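Ticket: label printer drops jobs after idle, packing bench 4
Opened: 2021-01-19
Reporter: Natnael Gebru
Assigned: Tsung-han Yeh
Status: closed, with one follow-up

## Reported fault

The label printer on the packing bench stops printing after a quiet spell. Zotum (the dispatch program) shows the job as sent. The queue on the bench PC shows it as printed. No label comes out. Switching the printer off and on again brings it back, but the missing label has to be sent again by hand. The fault was first seen in September, then not again until the PC was replaced before Christmas. It now happens on most mornings and after lunch.

Natnael adds that the other benches use the same model of printer and are fine.

## Setup

- Printer: thermal label printer, wired network, fixed address
- PC: bench PC, standard Netska build
- Dispatch program: Zotum, printing through the normal Windows queue
- Network: small unmanaged switch under the bench, uplink to the Moges cabinet
- Label stock: plain, 200 per roll

## Log

**Entry 1, TY.** Asked for the printer's own configuration label (hold the feed button at power-on). Address, mask and gateway all correct. Firmware matches the other benches. The sleep timer is set to 30 minutes on this printer and off on the rest. Noted, not changed yet. I wanted to see the fault first.

**Entry 2, TY.** Left the printer idle past the sleep timer and sent a test page. Nothing printed. Ping to the printer answered normally while the fault was present, so the network card stays awake. The web page on the printer also loaded and showed "Ready". A second test page gave the same result. Power cycle, then a third test page printed straight away. The first two did not appear.

**Entry 3, TY.** Turned the sleep timer off from the web page, saved, restarted. The setting was back to 30 after the restart. Tried again from the front panel with the same result. Something is writing the old value back.

**Entry 4, NG.** I have been telling people to send the label twice. Is that doing any harm? We had a parcel go out with two labels on it last week.

**Entry 5, TY.** Yes, please stop doing that. If the printer is awake both copies will print. If it is asleep both are lost. Reprint only from the Zotum history screen, and only after checking that the first label has not come out. Reprints from history are marked and will be refused at the second scan.

**Entry 6, TY.** Checked the cable and the switch to rule them out. Moved the printer to a different port, then swapped the patch cable for a known good one. No change. Put the printer back on its original port and kept the new cable in place. The old cable tested fine and has gone back into the spares drawer.

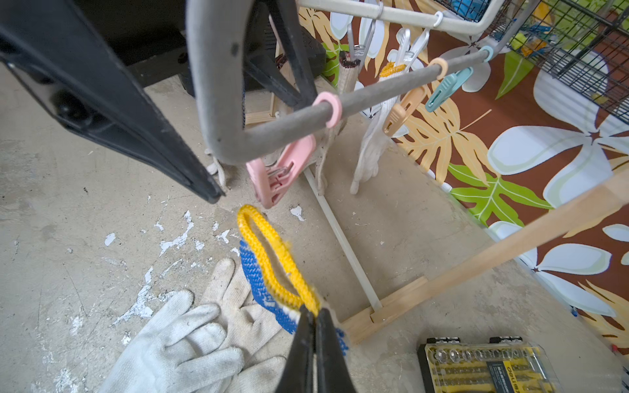 **Entry 7, TY.** Looked at the driver. The bench PC has a newer driver than the others. Under the device settings tab there is an option to send printer defaults at the start of each session, and it is ticked. The stored defaults include the 30-minute timer. Each time the PC logs on and opens the queue, it sends the whole block of settings to the printer, which explains the value coming back in entry 3: my restart of the printer was followed by the queue reconnecting.

**Entry 8, TY.** The driver also has two-way status turned off. The queue marks a job as printed once the data has been accepted at the network card. The sleeping print engine throws the data away, and the PC has no means of knowing. On the older driver, status is on by default and the job would have stayed in the queue with an error.

**Entry 9, NG.** Would that explain September as well? The old PC was still here then.

**Entry 10, TY.** Possibly. The event log for the old PC was not kept. The Fimus asset sheet lists a loan laptop signed out to this bench in September, and the loan laptops had the newer driver by then. I can't prove it printed anything.

## Changes made

1. Removed the newer driver and its package from the bench PC.
2. Installed the older driver from the Netska share.
3. Confirmed "send defaults" is clear and two-way status is ticked.
4. Set the sleep timer to off on the printer, saved, restarted the printer and then the PC. The setting held through both restarts.

## Test

Printer left idle over lunch. First label sent from Zotum afterwards printed normally. Repeated the next morning from a cold start of the PC, with the printer left on overnight. Printed normally. Opened the printer lid and sent a job to check status: the queue showed an error and held the job, then released it when the lid was closed.

## Notes for the bench

- Leave the printer switched on at night.
- If a label does not appear, look at the queue before doing anything else. A held job will print by itself once the error is cleared.
- Do not install the driver offered by Windows if the printer is unplugged and plugged back in. Cancel and ring the desk.

## Follow-up

The newer driver is still in the standard build, so any replacement PC will arrive with the same fault. Raised separately with Netska to have the package swapped. Until that is done, step 3 above must be checked by hand on every new bench PC.

NG confirmed no lost labels after the change. Closed by TY.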